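Breakfast setting

Breakfast setting (I've always called it "laying up", like my gran did) is the putting-out of food, crockery and cutlery for the first meal of the day. I've written most of this entry from habit, so do correct me!

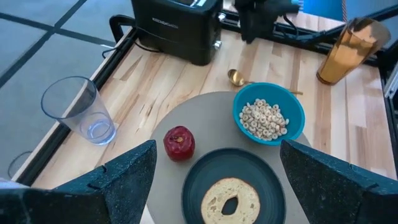
By Maeve Egan | Feb 8, 2025 | 219 shares

The usual pieces are a plate, a bowl, something to drink from and a spoon. The plate takes the bread, and I'm firmly on the side of bagels, halved and served cut side up so the butter has somewhere to go. Cereal goes in the bowl, and an apple can sit wherever there's a gap. Milk comes last – soggy hoops are a misery.

In my house the spoon lives to the right of the bowl, but I've had breakfast with people who put it across the top and they seemed perfectly happy.
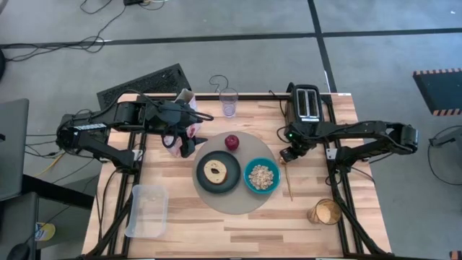
Bagel, apple and cereal, with the toaster at the back.

Toasters are best kept to the back of the table, I think, with the slots clear of any paper bags. A round mat in the middle holds it all together and catches crumbs (mine gets shaken out of the back door).

Bowls vary more than you'd expect. A wide, shallow one is lovely for fruit or porridge,

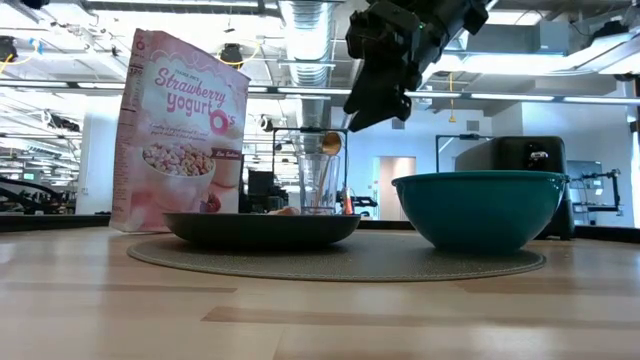
while a deeper one suits anyone who pours first and thinks later, like me. Boxes can stay on the table if people want seconds, and spoons can stand in a glass until they're wanted.

Related entries
Egg cups
Toast racks
Table mats

Comments (2)
Divya Bangera: Milk first in our house, sorry Maeve!
Myrto Mitsotakis-Vlachou: Could you add a bit on jam?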